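In Praise of the Big Old Table

My aunt's dining table seated eight if you were polite and eleven if you weren't, and when she moved out of the house on Ebrahimi Street last September it was the one thing none of us could bring ourselves to sell. It had been homework desk, sewing station, buffet, hospital for sick houseplants and, for one long winter, the place where my cousin Bijan Nazari took a motorcycle engine to pieces on newspaper. It weighed as much as a pony. It took four of us to get it down the steps, and I am still hearing about it from my brother-in-law.

I bring it up because I keep visiting younger friends whose homes have no table at all. There is a counter with two stools, or a little folding thing from a catalog, and everyone eats on the couch with a plate on their knees. I understand why — rents are what they are, and rooms have shrunk. But I do think something goes missing when a household has no wide, sturdy surface that belongs to everybody and can take a beating. 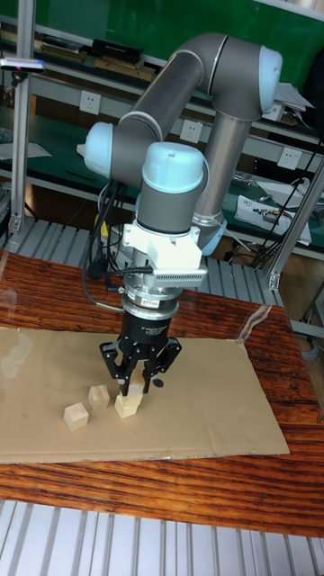
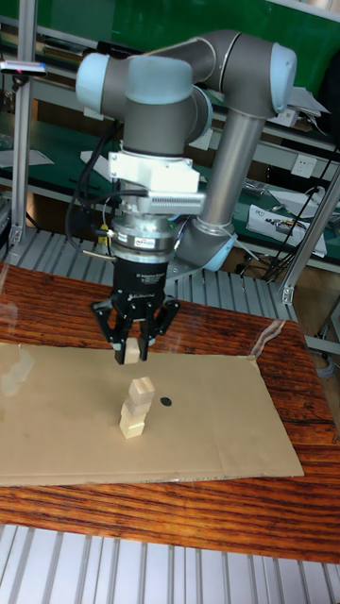
Wood is the thing, for my money. Glass shows every thumbprint and makes people nervous, and metal is cold on the forearms in the morning. A wooden top forgives you. My aunt's had a pale ring from a soup pot, put there 40 years ago by a neighbor who apologized every time she came over until the day she moved to Clustadden, and I would fight anyone who tried to sand it out.

People tell me that good tables cost too much, and new ones surely do. I saw one in a shop window downtown for $2772, chairs not included, and had to walk around the block. But secondhand stores are full of big tables that hardly anyone wants, for the very reason that they're big. Mine, the one I write at now, was 20 dollars and a favor. The legs wobbled until I put a wrench to them, and they've held up fine through three birthdays and a great deal of pie dough.

So if you have the room, or can make it by giving up that second armchair with the laundry on it, go and look for one. Bring a tape measure, and bring a friend with a strong back.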